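3.2 Collection of demonstrations

We compare two ways to show the robot a pick from a conveyor. In the first way, which we call hand guiding, the operator holds the arm behind the wrist and moves it through the whole task. In the second way, the operator stays at a desk and controls the arm with the Tudell handheld controller. Both ways give the same kind of record: joint positions, the finger opening, and the pictures from the cameras. The arm, the fingers and the conveyor were not changed between the two conditions.

Each operator first read a one-page instruction and made practice picks until he or she felt ready. After the practice we recorded 45 demonstrations per operator, in blocks of nine. Hand guiding and remote control were alternated between blocks, so that tiredness would affect both conditions in the same way. We stored 675 demonstrations in total. A demonstration was rejected only if the recording software reported lost data, and the operator then repeated it at the end of the block.

During the first trials we noticed one difficulty with hand guiding. The hand of the operator often came between the fixed camera and the part, and the trained policy later waited for a hand that was not there. Remote control does not have this problem, but the operators found it harder to judge the height of the fingers over the belt. For this reason we gave them the wrist view on a second monitor — a small change, but most of them asked to keep it.

The part used in this section is an emergency stop push button with a yellow cap and a blue contact block. It has no flat side that is good for every grasp, and its weight is not evenly distributed. 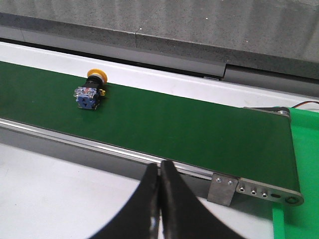
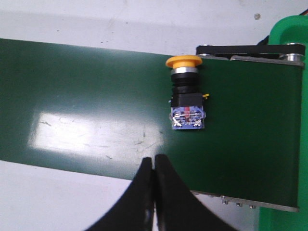
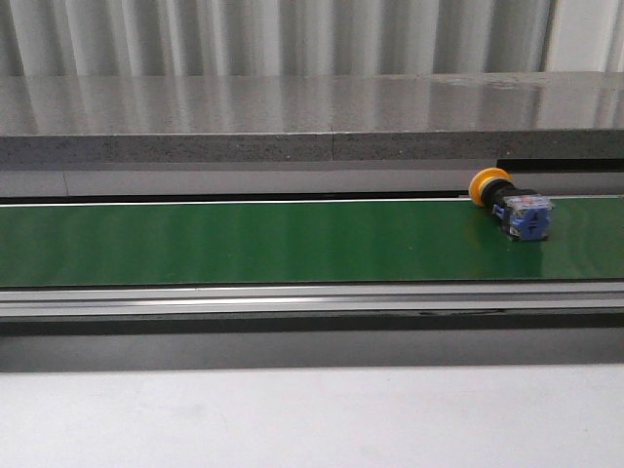 Figure 4. The push button on the conveyor. First and second: wrist camera. Third: fixed camera.

The starting pose of the arm was chosen by the operator and not by us. In the remote condition, the operators used up to 37 seconds for one pick, and a large part of this time went to small corrections of the wrist angle. We did not cut these corrections out of the data. In an earlier version of the Randanari data set, pauses longer than one second were removed automatically, and the policy trained on it closed the fingers too early. We therefore keep all pauses, and we mark them with a separate label — the label is used only in the analysis of Section 4 and is never given to the policy.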